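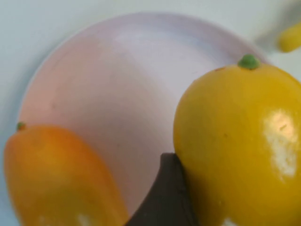 Does the 2,659-page figure for Vesura include the annuals? It includes both of them, and the covers, but leaves out the letters pages and the house adverts.

I should have put that in my first message. The working list I have been keeping for the Narholm titles uses the same rule throughout, so the totals can be compared with each other even if they don't match the ones printed on the backs of the collected editions.

On 22 March Keegan Pelletier wrote:

> I've been going through your list against my own run of Vesura
> and I'm stuck on three things.
>
> 1. You give 76 regular issues. I have 75, and the last one
> says "final issue" on the cover. What am I missing?
>
> 2. The reprint volumes are numbered 1 to 11 but my volume 7
> starts in the middle of a story. Is that a binding mistake in
> my copy or are they all like it?
>
> 3. Is Vuddale a separate series or a back-up strip? I've seen
> it listed both ways.
>
> Also, my page count comes to 2,550 before I add the annuals.
>
> Keegan

Taking these in order.

1. The missing one is the unnumbered issue between 40 and 41. It has the normal logo and the normal price but no number on the cover, and the small print inside calls it the May special. Baudry treated it as a regular issue for subscribers, who got it in place of that month's comic, so I count it. The shop list from the time does not. If you have the story where the lighthouse keeper loses his boat, you have the issue, and it may be filed with your annuals.

2. They are all like it. Volume 6 ran over its page limit and the last chapter of "The Salt Road" was held back for volume 7. The second printing did the same. I had hoped the later hardback would put it right, but it used the same plates and only the introduction is new.

3. Both, at different times. Vuddale began as a back-up strip of four pages in Vesura 18 and stayed there until 33. It then had its own title for nine issues. The first of those reprints two of the back-up chapters with new colouring and a redrawn opening panel, so it is worth having both versions if you care about the artwork. I have listed the strip under Vesura and the series under V with a cross-reference.

As for the pages, 2,550 is what I get too for the regular run. The rest of the total is the two annuals.

Two corrections to the list while I am here. The entry for Vesura 52 gave the wrong inker – the credit box was swapped with the one from 53, and a note in 54 says so. The entry for the second annual said all the stories were new. The text story at the back had already been printed in a Narholm summer paperback, under a different title.

I am still looking for anyone with a clean copy of issue 29. Mine has the coupon cut out of page 22, and there are two panels on the other side that I have never been able to read. A plain scan or even a typed-out version of the captions would do.

The updated list will go up with the other files once I have checked the Vuddale dates again.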